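Progress report to the Plarel Fund
Pikthorpe campus renewal: technology and cabling works
Thursday, November 29, 2018

Dear Rozália,

Thank you for your patience while we pulled this together, and for the very kind note after your visit. The north building is now fully recabled, and all 14 comms rooms have been handed over to the site team. Of the 3,502 network outlets in the plan, only the 80 in the old library are still to be tested, and Skendex expect to finish those before the holidays.

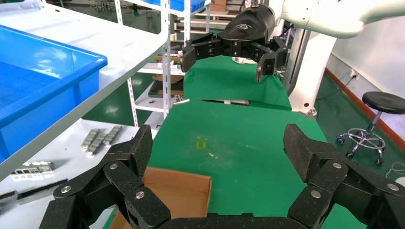
The library has been our slowest patch, I'm afraid. The risers turned out narrower than the drawings showed, and we spent a good while with the architects from Skála finding another route – a tidier one, I think, though it did mean lifting part of the reading room floor. The extra cost has come out of contingency, and 20 per cent of that pot is still unspent.
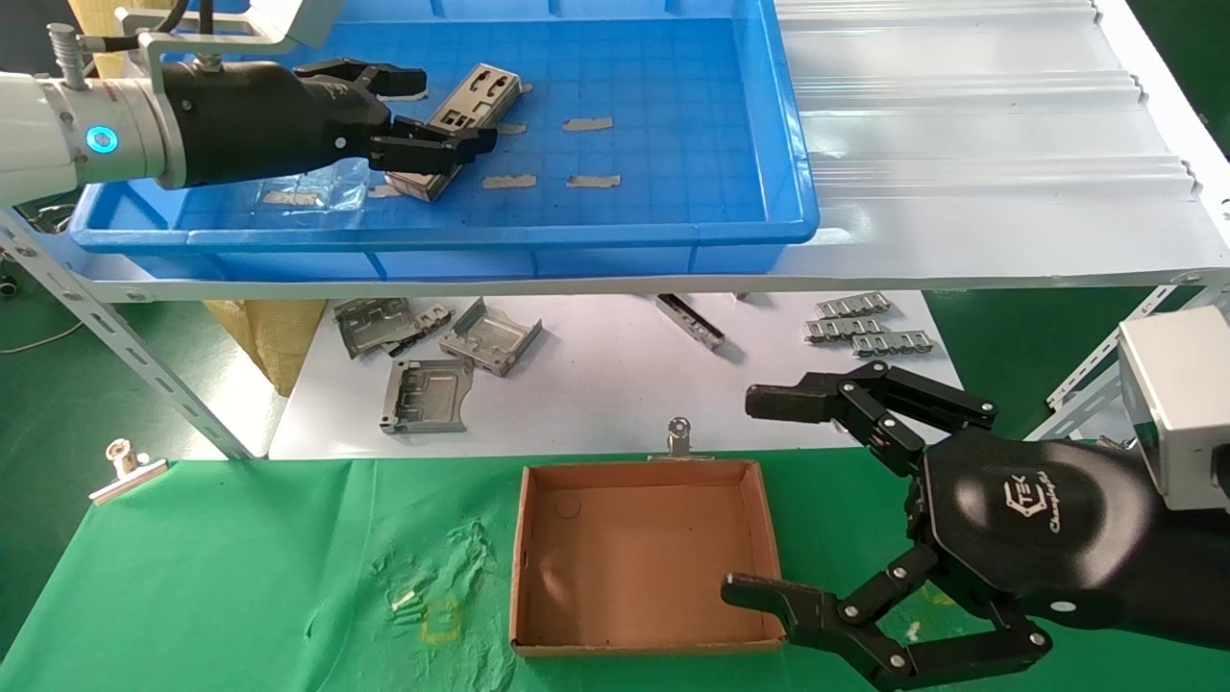 Meeting room screens and room booking come next. Staff have been wonderfully forthcoming about what they'd like (mostly fewer remote controls!) and we hope to have the first floor ready for them to try in March. I'll send the revised programme separately, along with the invoice schedule you asked for.

With warm regards,
Loukia Giannakopoulos
Programme Manager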